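How to Report a Break-In at Your Storage Unit

Last updated 18/12/2024

So your lock is on the ground and your unit has more floor in it than you remember. I've been through this once, at Moneck Self Storage in Hasden, and did nearly every step in the wrong order. Use the order below.

Step 1. Stay out of the unit

You will want to go in and poke around. Don't. Stand in the hallway and take pictures of the door, the latch, the lock (or what's left of it) and the units on either side. If the lock is on the floor, leave it there. I picked mine up, turned it over several times and put it in my pocket, and the officer was very polite about that.

If you think someone is still in the building, leave and call 911 from the parking lot. No box of tax returns is worth meeting the person who wants it.

Step 2. Call the police non-emergency number

A break-in that's already over usually goes to the non-emergency line. Look it up on the city's own website. Many departments let you file online if there are no suspects, but ask whether a forced door changes that. Where I live it does.

Have this ready before you dial:

The address of the facility and your unit number
The last date you know everything was fine
The date and time you found the damage
Anything stolen that has a serial number
Whether anything stolen is dangerous, such as a firearm, ammunition or medication

Say that last one first. It changes how fast people move. 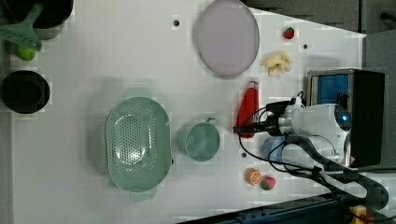 Write down the report number and the name of whoever gave it to you. You'll be asked for the number by everyone you talk to for the next month, including a few people who have no use for it.

Step 3. Tell the front office, in writing

Talk to the manager, then send an email saying the same thing. Ask for three items: the gate log, the camera footage and a list of any other units hit. They may refuse to hand over the first two without a request from the police. Fine. Ask them to save the footage anyway, today, and get a reply saying they have. Plenty of systems record over themselves, and ours kept 16 days. I asked on day 13 and felt like a genius. Bukola Adebisi, two doors down from me, asked on day 17 and did not.

Step 4. Make the list

Once the police say you can go in, write down what's missing. Use one line per item, with brand, model, color, serial number, year bought and what you paid. "Tools, various" will get you a payment of dollars, various.

Can't remember what you owned? Most of us can't. Try these:

Old email receipts and card statements
The backgrounds of your own photos – zoom in on the shelves
Warranty registrations, which someone in your family must have filled out once
Whoever helped you move it all in

Hiếu Tiêu carried most of my boxes back in July and remembered every heavy one, with feeling.

Don't pad the list. Adjusters read these all day, and a storage unit that held seven laptops gets a second look.

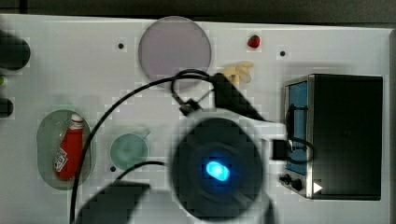
Black cable on a white tabletop.

Step 5. Call your insurer

Renters and homeowners policies often cover things kept off-site, but usually at a lower limit. Ask what the limit is, what the deductible is and how long you have to file. If you bought the coverage sold at the storage office, that's a separate claim with separate forms. My deductible beat the value of what I lost by $299, so I got some practice filling out forms and that was it.

Step 6. Watch the resale sites

Search for your stuff by model number, then by the way someone who didn't know what it was would describe it. My neighbor Dorottya Kovács found her cello listed as "big violin, no stick." Save the listing, screenshot the seller's page and send both to the police with your report number. Do not arrange to meet the seller. Do not message the seller something clever, either – they'll take the listing down.

Step 7. Replace the lock

Buy a disc lock with a shrouded shackle. I went with a Pilex, mainly for the reason that the hardware store had one left. Check whether it fits the latch before you drive home. Then move anything with your Social Security number on it out of the unit for good, and put a freeze on your credit if any of those papers went missing.

If more things turn up missing later, call and add them to the same report. Don't start a new one. I did, and for a while I was officially two victims.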